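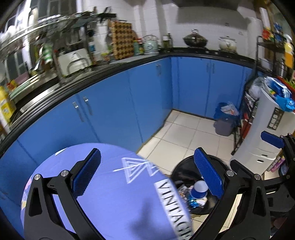 The blue table, blue cabinets behind

From: Gráinne Ó Briain
To: Plavbridge swap list
10 August 2019

Wajid Kakakhel wrote:
> Does anyone still have a sourdough starter going? Mine died
> in February and I miss the bread. Also, is rye flour worth it?

Hi Wajid,

I do, and you're welcome to a jar! I feed mine half rye and it perks up so much faster than on plain white - I'd never go back. Urszula says whole wheat does the same job, but hers always smells like nail polish to me (sorry, Urszula).

Keep it in the fridge if you bake less than once a week, and take it out the night before. I'm at 3907 Tredton, side door. Bring a clean jar with a loose lid.

Gráinne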